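January 28, 2026

Spent most of today on the fruit job. Pramow wants an answer by June on whether a pair of arms can put away groceries well enough to be worth selling, and the fruit is the part I was told to worry about last. I think it should have been first.

The job sounds like nothing. There is a pink basket and there is a zipper bag, and the fruit has to get from one to the other. I do it at home without putting my phone down. For two arms it is a list of small problems. The bag has to stay open. Its sides are soft and the top changes shape when anything touches it. The fruit is artificial, so at least I don't have to throw any of it out, but every piece is a different shape and wants a different grip.

Notes from the morning:

- Ran the Hakateo policy first, the one trained on 3,000 episodes. It is smooth to watch and slow. My guess is a person would be done and washing their hands before it got through the bananas.
- Switched to the Ekuvden version after coffee. Faster, but it squeezes harder than I like. Real bananas would show it.
- Stayed with the two-arm split after that. One arm carries, the other minds the mouth of the bag. Left arm holding an orange piece over the far end of the basket, right gripper at the edge of the opening:

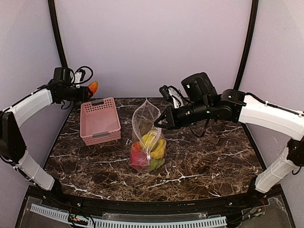
- Clear plastic is still the worst material we have. The depth numbers over the bag jump around, and I don't trust any of them. Reflections move when the arms move.

## Afternoon

Read through the Assefa report at lunch. They say household chores are 800 days out. I don't know how anyone gets to a number like that. It has 206 pages and I found one paragraph on bags. Plenty on folding towels and loading dishwashers, which look good on video.

My own view, for what it's worth today: the shop floor is ready for more of this than the kitchen is. In a shop you can pick the container. If I could swap the zipper bag for a stiff tray, I would call this job finished and move on to the next one. At home people have the bags they have, and they leave them wherever they leave them.

The part I keep coming back to is both grippers working over the same small opening. A person's hands know where each other are. These two have to be kept from bumping, and the safe distance I set is wider than the bag needs. I brought it down by 6 millimeters after lunch and wrote the old value on the whiteboard in case I want it back.

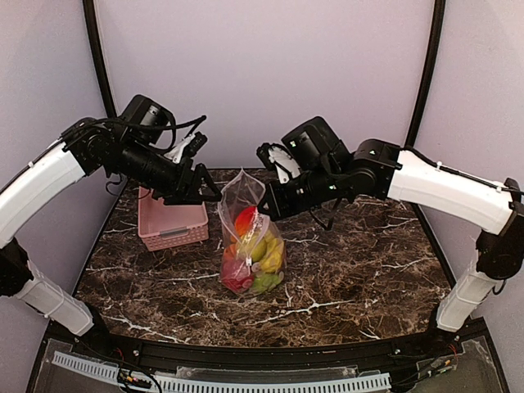
Both grippers in close over the bag, with the basket off to the left.

Closing the zipper is a separate question and I did not get to it. The slider is small and the fingers are not made for it. I may ask for different fingertips, or I may leave closing out of the report and say so plainly.

If Pramow asked me tonight, I would say yes for a shop with its own trays and no for a kitchen. I would not want to pay for the kitchen version. I would still like to own one.

Tomorrow: go back over the grip force on the Ekuvden version, put the whiteboard value in the log, and order more bags.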